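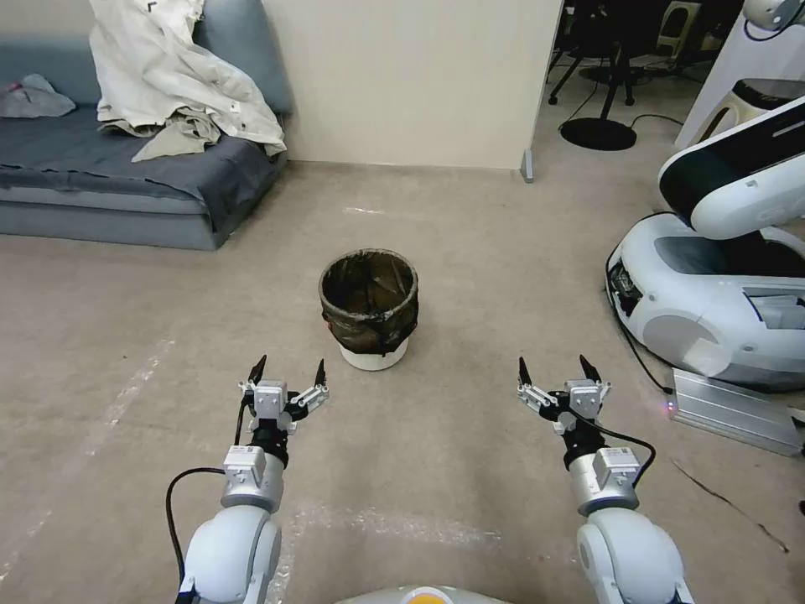
Skesia Round Floor Wastebasket
White base, dark sides
Sold by Tritura Home & Workroom

In stock. Leaves our warehouse in up to two working days.

Home > Waste and Recycling > Small Bins > Skesia Round

We have sold a lot of wastebaskets over the years, big ones and little ones and a few that we'd rather not talk about, and the Skesia is the one we keep taking home ourselves. It's a small round bin for the floor, the kind you put next to a sofa or under the end of a desk and then stop thinking about. The base is white, the part above it is dark and brownish, and it goes with pretty much any carpet we've ever stood it on (beige, gray, and that speckled office stuff that's a bit of both).

It was drawn up for rooms where people sit and do things for a while. Living rooms, of course, but also the sort of shared room you find in a small office or a studio, with a couch along one wall, a desk chair or two somewhere behind it, and somebody's jacket on the cushions. Rooms like that make a surprising amount of small trash! Tissues, snack wrappers, the little paper strip off an envelope, the tags from something new. None of it is worth a walk to the kitchen, and so it ends up on the arm of the sofa or down between the cushions until the next big clean. A bin within reach takes care of most of that, and a small one gets emptied before it has time to turn into a project.

Why we like it round

Square bins are wonderful in corners, and if you have a free corner you should look at the Stotania further down our Small Bins page, a very nice square bin that we're fond of too. But most people's corners are already spoken for by a lamp or a plant or a stack of things waiting to go upstairs. A round bin is happy out on the open carpet. You can come at it from any side, you can nudge it along with your foot when you vacuum, and there's no edge to catch your shin on when you get up in the evening to find the remote.

The wide open top has no lid, no pedal and no swinging flap. We do get asked about a lid quite often, and the answer is that this bin doesn't come with one and none of our other lids fit it. For kitchen scraps, coffee grounds or anything with a smell, please choose something that closes. For dry household odds and ends, an open top is so much easier to live with.

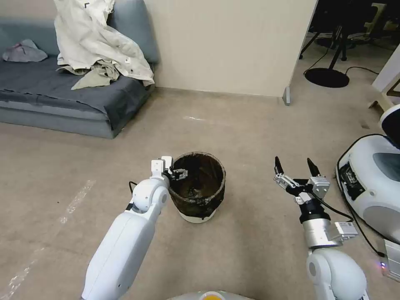
Finding the right spot

Start with the end of the sofa you really sit at. Most of us have a favorite end, and the bin wants to be on that side, a little forward of the seat so that you can see into it from where you are. If you keep a throw on the sofa that hangs down over the front, leave a hand's width between the fabric and the bin. Otherwise the hem has a way of finding its way in, and you'll be shaking crumbs out of your good blanket.

In a room that several people share, the middle of the floor is a fine place for it while you're tidying. Set the bin down where everyone can get to it, clear the seats, the table and the floor, and then tuck it back by the wall or beside a desk when you're finished. If there are cables running across your floor, try to keep the bin on the side where people don't need to step over them to reach it.

On a thick rug, press down lightly on the rim after you've put it in place and give it a small turn. On flat carpet you can simply stand it down.

Liners

You can use the Skesia with a liner or without one. We use one at home, mostly out of laziness, as lifting out a bag is so much quicker than tipping and wiping. Any soft small-bin liner with enough length to fold over the rim will do. Let it drape on the outside by a few fingers' width, smooth the air out of the bottom with your hand, and don't worry about the creases, they settle when there's something in it.

If you'd like to get the liners from us, we carry a roll of 200 dark ones in the size we use for this bin. They're thin and meant for dry trash, so please don't ask too much of them. One customer told us she keeps the next few liners folded flat in the bottom of the bin, under the one in use, and we've been doing the same ever since. When you lift the full one out, the next is already waiting.

Looking after it

An ordinary wastebasket gets ordinary marks, and a dark-sided one is kinder about showing them than a pale one. Still, it pays to go over it now and then.

Empty it and shake it out upside down over a larger bin.
Wipe the inside with a damp cloth and a drop of dish soap.
Wipe the white base separately, with a clean part of the cloth. Carpet fluff likes to gather low down.
For a sticky patch, lay the damp cloth over it for a few minutes before you rub.
Dry it with a towel and leave it standing in the air for a bit before you put a new liner in.

Please keep it out of the dishwasher, and don't use bleach or scouring powder. It shouldn't stand right against a heater or a stove either, and it isn't meant for ashes, candle ends or anything else that may still be warm.

What's in the box

One Skesia round wastebasket
One care card (the same advice as above, in fewer words)

Liners are not included. The box has no foam in it, only folded paper, which you're welcome to use as the bin's very first contents.

Guarantee and returns

The Skesia is covered for 2 years of normal use in a home or office. If something goes wrong with it, write to us through the contact form with your order number and a few words about what happened, and we'll sort out a replacement. Marks and stains from everyday use aren't covered, I'm afraid, though we're always glad to suggest a way of getting them off.

If you simply don't care for it once it's in your room, send it back clean and unused in its own box. We know how hard it is to judge a color on a screen, and dark brown especially can look nearly black in the evening and much warmer by a window.

Questions we've been asked

Does it come in an all-white version?
Not at present. We had a few of them one November and they went quickly, but we don't have a date for more.

Will it tip if the cat jumps at it?
Any small, light bin can be tipped by a determined cat. Standing it between the sofa and the wall helps a good deal.

Can I use it for recycling?
Yes, for paper and small cartons it's very handy. Several customers keep a pair side by side, one for each. You might tie a ribbon or stick a label on one so that guests know which is which.

Can I put the liner on so that it doesn't show?
With an open rim you'll always see a little of it. A liner in a dark shade blends in best with the sides.

Does it stack?
We ship them one to a box and haven't tested them stacked, so we'd rather not promise. If you're fitting out a whole office, write to us before ordering and we'll talk through how they'd be packed.

We've sent out 2,067 of these so far, to living rooms, sewing rooms, front offices and at least one very tidy garage.

Goes well with

Stotania square bin, for that free corner
Çınar sofa throw, dark gray, machine washable
Small-bin liners, roll of 200
Tritura lint brush with long handle

Add to basket | Save for later | Ask us about this product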